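讲稿备注,下午场,控制在二十分钟。别念稿,看关键词就行。

## 开场

- 先问台下:家里有没有一件衣服,三年没穿,也没扔?举手。等两秒,别急着往下讲。
- 今天讲旧衣服的去处。不讲怎么收纳,不讲断舍离,那种书大家都翻过。
- 自我介绍一句话,跳过履历。

## 第一部分:修

Trovavham 的修补摊,七月开的,晚上七点到九点。一张长桌,针线自取。来的人带什么的都有:裤脚、拉链、脱线的毛衣。

要讲的点:大部分坏掉的衣服,坏的地方很小。一颗扣子,一段线。面料本身还能穿好多年。这里放慢。

第一晚收了91件,当晚修好的一大半,剩下的缺配件(主要是拉链头,尺寸对不上,气死)。后来每次都提前配好一盒。

顺便提颜色。大块纯色的布补起来最难,针脚藏不住,深红尤其明显。线要在自然光下配,灯下配的第二天一看全不对。带花纹的反而宽容,歪一点也看不出。
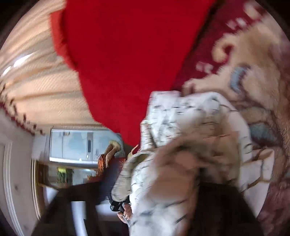
Kyu-ri Myung 听完前半段就问,修一件的功夫够买一件新的了,图什么?这个问题一定会有人再问,提前想好怎么答。我的答法:算钱确实不划算,有些件就是不值得修,承认。但是会修以后,买的时候眼光会变,会翻过来看缝份,看扣子底下有没有垫片。说完停一下,别抢话。

## 第二部分:换

- 交换日,规则越少越好。最早写了两页规则,没人看,全删。
- 现在就一条:洗干净再带来。
- 不积分,不一换一。有人只拿不带,没关系,下回多半会带。
- 场地借的 Cuypers 楼下那间,架子不够,拉绳子挂。绳子要粗,细的会在肩膀上压出印子。
- 最后一小时人最多,别提前收摊!!上次吃过亏。

数字放一张页就够:一场来了将近200人,剩下两大袋。不要念百分比。

小故事(时间够再讲):一件灰外套,连续三场都出现,每次换一个人带来。袖子越改越短。第四场没见着,不知道谁留下了。

## 第三部分:送

这段容易得罪人,语气软一点。

捐出去不等于有人穿。箱子里塞什么,取决于塞的人怎么想。单只的袜子、湿的泳衣,都收到过。分拣的人手永远比衣服少。

Maximiliano Escobar 那句原话可以用:“问自己愿不愿意送给朋友,不愿意就别往箱子里放。”念慢点。

Sirari 那边的做法:按季节收,冬天不收短袖。听着小气,仓库一下子空出来,分拣也快了。Skostberg 试过全年都收,半年后退回来了。→ 这里接一句“收得少,送得准”,嗯……有点像口号,看现场气氛再决定说不说。

## 不能穿的怎么办

1. 棉的剪抹布,大小跟手帕差不多,锁不锁边随意。
2. 毛衣可以拆线。洗过再绕,不然线是卷的。
3. 窗帘、床单料子大,最好用:做袋子,做衬里,打样。别一上来就剪,先找布纹方向,斜着裁会走形。
4. 混纺的老实说没什么好办法。被问到就说不知到,不要硬编。

## 收尾

- 回到开头那件衣服。请大家今晚翻出来,挂到看得见的地方,先挂着,不用马上决定。
- 报一下下一场:还是老地方,还是晚上七点。名单在门口,限100人,写名字就行,不用留电话。
- 提问十分钟。话筒只有一个,从后排开始传。
- 针线包放讲台右边,讲完记得拿去发!上次又原样背回家了。
- 水。翻页器换电池。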